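How to label fold episodes before you train a two-arm policy

This tutorial explains how we prepare paper folding data for the Urnero policy. It is written for people who already can teleoperate both arms and have a set of recordings on disk. Our own set has 127 episodes. Gwendolyn Lindqvist wrote the first version of the labeling tool, and I added the contact labels in June.

What you need

The Stusell labeling tool, version 2 or later
Episodes with both wrist videos and the joint log
One text file with the names of your fold stages

Step 1. Cut each episode into stages

Open the episode and go to the first moment when a finger touches the paper. Mark it as the start of the stage. The end of the stage is when the finger leaves the paper again. Please do not use the gripper command for this, use the video. The command comes earlier than the real contact, and the difference is not always the same.

Step 2. Give a role to each arm

For every stage choose "hold", "crease", "move" or "wait" for the left arm and for the right arm. In the beginning we had only one label for both arms together. The policy then learned to lift the holding finger too early, and the paper was sliding. With separate roles this error became rare.

Step 3. Mark the contact finger

A gripper can touch the paper with one finger while the other stays beside it on the table side. Write which finger has contact, seen from the wrist camera of that arm. In the right wrist view below, the left finger is pressing on the middle of the green paper and the right finger stands apart, so the contact label is "left only".

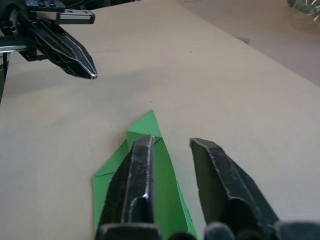
Step 4. Check and export

Run the check command. It stops at every stage which has a contact finger but the role "wait" - this combination is nearly always a typing mistake. In our set it found 21 of them. After correction, export the labels as one file per episode. Keep the old labels in a separate folder, you may want to compare later.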